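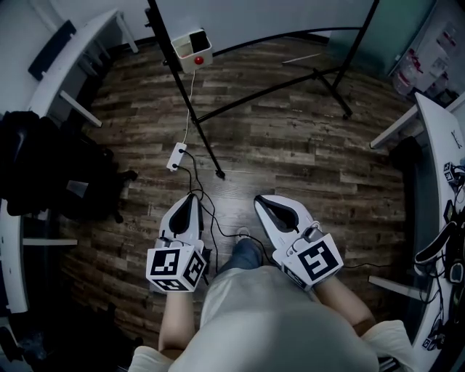 A gripper in each hand, each with a marker cube at its base.

Do you need the bigger apartment?

The Pandmont rental office is pushing its "room to grow" upgrade again. Pay more each month, get a second bedroom, and the first 2 weeks are free. I have my doubts.

Start with the price. The flyer says $680, but that leaves out parking, and the Brollham building charges for a storage cage that used to come with the lease. Ask for the full monthly cost in writing before you tour anything.

Then there's the $1,000 deposit. Cindov Street tenants were told it would be "mostly refundable." Mostly is a word I'd like to see defined in a lease. The copy I read doesn't define it.

The free weeks also come at the end of the term, so you only see them if you stay the full year. Leave early and they're gone.

Maybe the extra room is worth it to you. I'd still wait until April, when the new rates get posted, and compare them with what you pay now.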